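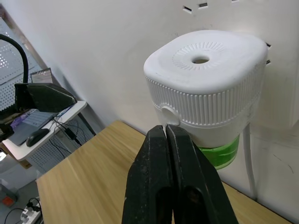
Storing old film discs and tapes

Keep discs upright in their cases, in a cupboard on an inside wall. Heat warps the tray before it harms the disc — a cracked hub is usually the first sign. Wipe from the centre outwards with a dry lint-free cloth.

Tapes should be fully rewound and stood on edge, spool side down. Wind each one through once a year; I do mine in September.
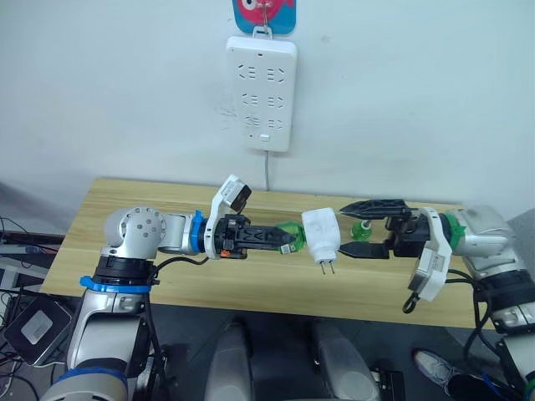
Paper sleeves are fine for a week or two but shed fibres after that. Polypropylene ones from Tovance cost little and fit a standard drawer. A drawer 375 mm deep takes 25 cased discs with room to tilt them forward. Label the sleeve, never the disc.

Comments

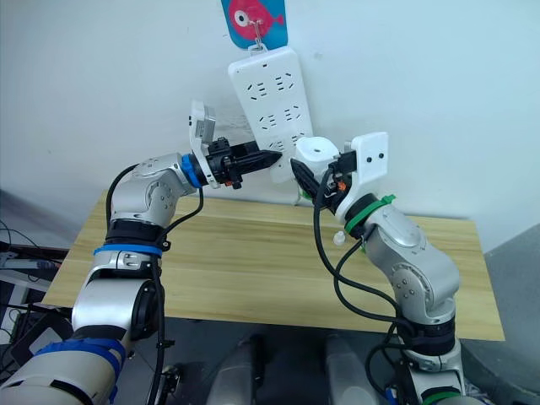
Bozkurt: Does the yearly wind apply to tapes still in shrink wrap? I have left mine sealed.

grillolance60: Soft pencil on the sleeve works for me. Felt tip came through on two of mine.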